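News > Research > Robotics

Hand-held grippers cut training time for table-clearing robot, Ellholm group reports

December 1, 2025

A research group at the Ellholm robotics lab has trained a robot arm to sort and clear small objects from a table using recordings made entirely by people carrying a hand-held gripper. No robot was used while the training data was being collected.

The group released its results Monday in a technical report. The project is called Liderero, and it has been running at the lab for two years with support from the Declercq fund.

In the usual approach, an operator steers a robot arm from a distance and the system records each movement. The method works, but it ties every recording to a single machine in a single room. An operator at Ellholm could record 24 usable demonstrations in a working day that way, according to the report. With the hand-held tool, the same operator recorded 111.

The tool has the same two fingers as the robot's own hand and a wide-angle camera mounted behind them. A person squeezes a trigger to close the fingers and moves the tool by hand. Software then works out the path the tool took through the room from the video and a motion sensor, and converts that path into commands the arm can follow.

The part of the work the group describes as new is what it calls clutter scheduling. Earlier data sets tended to show one object on a clean surface. The Ellholm recordings were made on tables that already held other things, and the mix was changed on a set schedule. Small parts were put down next to everyday items such as pens and remote controls, with larger items like bags and vases farther back.

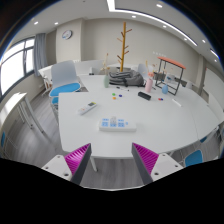

A table at the Ellholm lab from the hand-held gripper's camera, with small colored pieces, a remote control, a backpack and vases.

The final data set holds 700 demonstrations. The group trained two versions of the same control model. One used only clean-table recordings, and the other used the same number of recordings drawn from the cluttered tables. Both were then loaded onto a robot arm and tested on layouts neither had been trained on.

The version trained on clutter finished more of the test runs. The largest difference came when a small piece was lying close to something of a similar color or partly behind a taller item. The clean-table version often reached for the wrong object in those cases, or stopped above the table without closing its fingers.

On bare tables, the two versions performed the same. The report says this was a concern going in, as there was some worry that busy backgrounds would make the model slower to settle on a target. The group found no sign of that in the test runs.

The wide lens appears to matter as well. When the researchers cropped the video to a narrower view and retrained the model, results dropped for both versions. The report suggests that chairs, windows and furniture along the walls help the software keep track of where the tool is, particularly when the fingers are close to the table and there is little else to follow. The group did not test this separately and lists it as a question for later work.

Flat objects remain a problem. Thin sticks and pens were the items most often dropped, and the model sometimes pressed its fingers into the table before closing them. Operators made the same mistake with the hand-held tool, and those recordings were left in the data. A cleaned-up version of the set, with the pressing errors removed, is being prepared.

The report also notes limits on how far the results can be taken. All the tests used one model of arm, and the lighting was kept steady during testing even though some of the recordings were made in rooms with daylight. The tasks were short, with most ending after a single object had been picked up and set down in a tray or bin. Longer jobs, in which the robot has to clear a full table in order, were tried only informally and are not included in the results.

A second round of recording starts this month at Rarach, where the group has the use of several furnished rooms. Operators there will follow the same clutter schedule but will work with kitchen items and folded cloth. The plan is to train on the Rarach recordings and test at Ellholm, then swap the two, to see how much of what the model learns depends on the room.

The Liderero recordings and the plans for the hand-held tool will be made available to other labs once the second round is complete. The training code is already posted with the report.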